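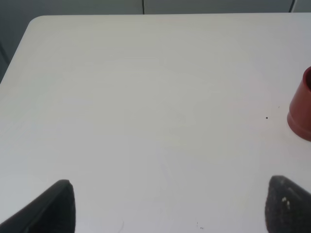 I'd wanted to talk to Imre Katona about tables for ages, so when he said Saturday was fine I turned up in Wimley with a bag of buns and far too many questions. He's been doing up second-hand furniture for 12 years and his big love (he went a bit pink admitting it) is the plain white kitchen table.

"People walk straight past them," he told me. "They want oak, they want legs with a story. But you eat your toast at it every day! It should be easy to live with."

So what does he look for? Corners, first of all. "Rounded ones. I've got three children and I've seen what a square corner does to a forehead." Then he gets his cheek right down level with the top and squints along it towards a window, which I tried too, and goodness, you see everything: every swirl from the cloth, every smudge.

I asked if the smudges bother him. "White is never white anyway. Go round it at breakfast and it's a bit blue on one side and cream on the other. Máté thinks I'm mad."

Máté Simon, his business partner, was making the tea and shouted through that yes, he does.

For cleaning it's warm water, a drop of washing-up liquid and a soft cloth, then a dry one straight after. No scouring pads, ever. And colour? "Put it on the table, not in the table. One red cup and you're done." I went home and cleared mine that same evening, seven weeks of post and all.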